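Home News Reviews Visits Listings About

December
By Anjani Oei

The Tritside Theater opened its back rooms to the public on Friday, and I went for the afternoon. Doors were at 4. The building is on the river side of the old market, and the entrance for visitors was through the scene dock at the back, up a ramp that the drivers use.

We were taken around in groups of up to 12. Mine was led by Ratree Saithong, the production manager, who has a quiet voice and had to stop talking each time a truck went by outside.

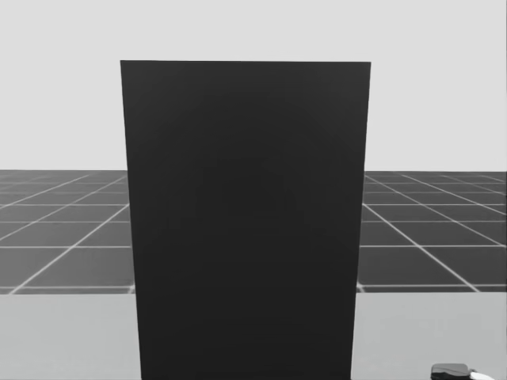
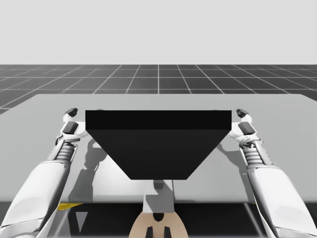

The house itself was first. It seats fewer people than I remembered. The balcony has been closed since the spring for work on the railings, and Saithong said it would stay closed through the winter season. The seats downstairs are the same red ones, with the same gap in the middle of row F where two were taken out for a camera platform years ago and never put back. From the stage you can see how steep the floor is. A man in our group asked whether actors trip on it. They do, mostly in the first week.

The set for "The Lamp Room" was half up. This is the new play by Ourania Andreadis, which opens in January. It is about two brothers who keep a closed post office going in a mountain town after the road has moved to the other side of the valley. They have not spoken directly to each other in years and send notes through the letter slots. The walls of the post office are canvas on frames, and the mail slots were marked in chalk but not yet cut. Saithong said the director, Hammad Hayat, had moved them twice because the older brother's face could not be seen from the left side of the house.

Hayat was in the rehearsal room on the second floor. We were let in to sit along the wall for a scene near the end of the first act, in which the younger brother reads out a letter addressed to somebody who has died. They ran it twice. In the first run the actor stayed in his chair, and in the second he stood with his back to his brother and read more slowly. I preferred the second. Hayat said he would probably go back to the chair. There was no discussion with the visitors, which was fine, since the company was on the clock and had to stop at 6.

Andreadis was there too, at a table with the script, crossing things out. She told us the play started as a radio piece and was much shorter. The radio version had a third character, an inspector, who is now only heard on the telephone. She wrote the town as Stisetti, which is also the name of her grandmother's village, but she said nothing in the play happened there. Someone asked her if the brothers make up in the end and she said he should buy a ticket.

The costume store is in the basement. It is cold and low and smells of mothballs. Coats are hung by decade and then by size, and the shoes are in wooden trays with the size written on the heel. The wardrobe staff are trying to bring everything onto one list, having worked until now from card drawers and memory. Last season a full set of Army greatcoats was rented from another company at some cost while the theater's own set hung at the far end under a sheet. You can rent from the store yourself if you are with a school or an amateur group. The forms are at the box office.

The lighting booth was the part most people had come for, I think, because the line there was long. Only a few could go in at a time. The operator brought up the lamp cue from the second act for each batch, a slow fade from a window to a single bulb over the counter. It lasts longer than you expect. I would have liked to see it with an actor under it.

After that we were left in the lobby, where there was coffee and a table of old programs. The programs were free. I took one from a production of "Vellia" that I saw as a student and had remembered as being in a different theater altogether. The lobby exhibit on the building's history is still missing its captions on the left-hand wall, as it was at last year's open day.

A few practical notes. The tour takes most of two hours with the stairs. There is an elevator to the rehearsal room but not to the basement, and this was not mentioned on the website. Children were welcome, but there was little for small ones to do apart from a box of hats. Parking on Lubis Street is free after 6, so if you come on an early tour you pay for a short while.

"The Lamp Room" previews in the first week of January. Tickets for previews are cheaper and there are some left for the matinee. I have booked and will review it here.

Comments

Zewditu Asfaw
I was in the group after yours. They ran the letter scene with him in the chair for us, so I guess he went back to it. Worked fine from where I sat.

rowF
Those two seats were taken out for a wheelchair space, not a camera. My mother used it for years.

Anjani Oei
Thank you, I was told camera platform but you would know. I'll ask the box office.

Pauline
Did anyone hear whether the balcony will be open by summer? We always sat up there and I don't like being so close.

T. Marsh
The basement stairs are bad. They should put that on the website, agreed.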